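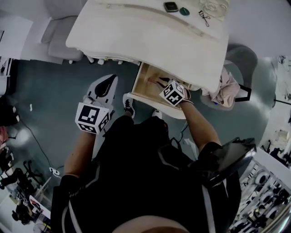 I have been trying to get to bed before eleven since the summer, and I've finally got a winter version of it that sticks. The trick for me was moving the whole wind-down away from the couch, where I will happily watch three episodes of anything. Now I start at the dressing table! It's a plain white one with a drawer, and whatever is sitting out on top (an eyelash curler, usually, and a cable or some packaging I meant to deal with) either goes in the drawer or gets left for morning. Two minutes, tops, and then the big light goes off.

After that it's tea. A few of you wrote in after the last newsletter to ask which one I drink, and it's the chamomile and fennel from Daseo, the little shop on the corner by the post office. They sell it loose in bags of 81 bags' worth, or so the label claims, and I've never once got that many cups out of it because I use a very heavy spoon. I did try the valerian one. It smells like a gym bag and I gave it to my sister.

Then I read, on paper, in bed. I'm on page 178 of Rana, a great fat novel of 530 pages about a family running a ferry, and it is perfect for this because the chapters are short and hardly anything happens in them. They argue about ropes. Somebody paints a hull. I'm asleep by the second argument most nights, and I mean that as high praise.

The phone sleeps in the kitchen. I fought this one for years (but my alarm!) and then bought a cheap clock with a face I can see in the dark. It ticks, so it lives inside a sock. I still wake up at four sometimes, and when I do I go through the streets of the town I grew up in, house by house, trying to remember the front doors. I don't think I've ever made it past the bakery.

In January I want to try getting up at the same time on weekends too, which sounds awful, so if any of you have managed it, please write back and tell me how. Also tell me what you're reading. Slow books only, please, the duller the better!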